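**Relatório de progresso, setembro – projeto Moldale**
Para: Ximena Cuevas, Fundo Graritz
De: Crescencio Valdovinos, coordenação técnica

Cara Ximena,

O ponto principal do mês foi o dia aberto nas instalações da Lozano, previsto na proposta como "demonstração pública a partes interessadas". Vieram 30 pessoas. As partes interessadas mostraram-se interessadas sobretudo no café, até ligarmos os braços.

Fizemos 9 sessões na bancada de cozinha, cada uma com oito minutos, mais o tempo de responder à pergunta sobre quando é que o robô passa a ferro. A resposta oficial continua a ser "não consta do plano de trabalhos". O público ficou atrás da fita, com exceção de um senhor da Plindton que considera a fita uma sugestão.

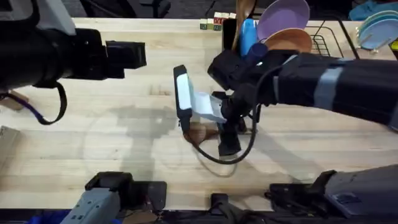

Quanto a resultados, convém separar o que correu bem do que foi aplaudido. Sete sessões chegaram ao fim sem intervenção do operador. As outras duas foram interrompidas: numa, o braço direito parou a meio do percurso por limite de força; na outra, fui eu que carreguei na paragem de emergência com o cotovelo, enquanto explicava para que servia. Foi o momento mais aplaudido da tarde, e registei-o como teste do sistema de segurança – que passou.

A coordenação entre os dois braços ainda é lenta. Uma criança da primeira fila perguntou se estavam cansados. O tempo de espera entre movimentos vem do planeador, que recalcula a trajetória completa sempre que o outro braço se mexe; a nova versão deve reduzi-lo, mas só entra em testes no próximo período.

Despesas: dentro do previsto, salvo o aluguer de cadeiras, que custou quase o mesmo que as peças de substituição das garras. Seguem as faturas em anexo.

Pendentes:

- versão nova do planeador, a instalar antes da próxima demonstração;
- proteção física para o botão de emergência (ver cotovelo);
- resposta da Plindton, que pediu uma visita privada às 15h e ainda não disse de que dia.

Precisamos da sua confirmação para passar a verba das cadeiras para a rubrica "divulgação".

Com os melhores cumprimentos,
Crescencio Valdovinos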